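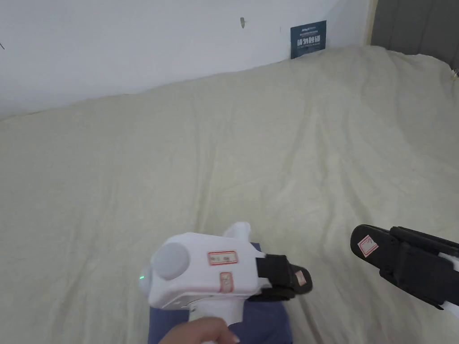 Ticket: Vistinen bed cover, cream – won't stay smooth

Status: open
Product: Vistinen cover, cream, large
Bought from: Jilier online shop

Hi again! You asked me to write down what I've tried so far, so this is going to be long (sorry, I talk like this too).

The short version is that the cover creeps. I use the bed as my folding table on laundry days, always have, and with my old cotton cover that was fine. With the Vistinen I smooth it out, lay a shirt down, tug the shirt straight, and the cover comes along for the ride. By the third or fourth shirt I've got ridges across the middle and a big hump back by the wall. It's lovely and soft, I want to say that, and I don't want to send it back if there's a trick to it.

What I've tried

1. Washed it cold with Iturra liquid and no softener, like your first reply said. It came out fluffier and it still creeps.

2. Tucked the far side down between the mattress and the wall. Better for maybe 10 minutes, then it worked itself loose again.

3. Turned it a quarter turn. Now it's too short on the left, so I turned it back.

4. Changed how I lay the shirts out. I used to drag them toward me from the collar end. Now I spread the shirt first and then pull only the bottom corners. There's less creep this way, but the shirt itself doesn't sit as flat – I get one long wrinkle running across it on the slant.
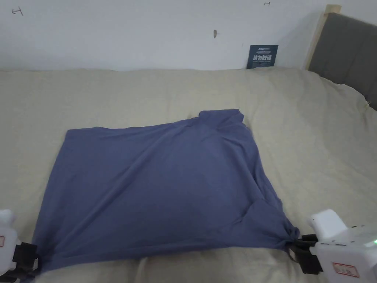

Step 4: blue T-shirt spread out, both bottom corners held.

5. Same shirt, pulled harder. Don't bother with this one. The side I pull goes nice and tight and the rest just gathers up in a bunch, and I end up starting over.
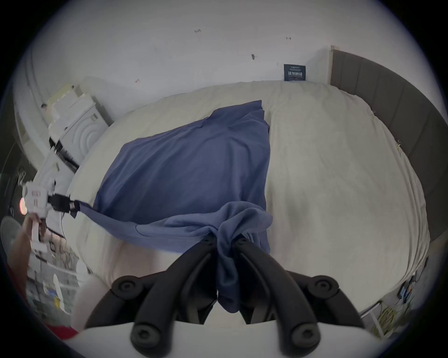
Step 5: left corner pulled tight, lower part all bunched up.

What I haven't tried is the non-slip underlay you mentioned on Tuesday. Does it go under the cover or under the sheet? The Jilier page says one thing and the leaflet says the other. Also, do I need the full size, or would 2 of the small ones side by side do it? I only ever fold in the middle of the bed.

Oh, and the care tag says no ironing, but is steam okay if I don't touch the fabric? Asking for the ridges. Evenings are best if you want to call, otherwise just answer in the ticket.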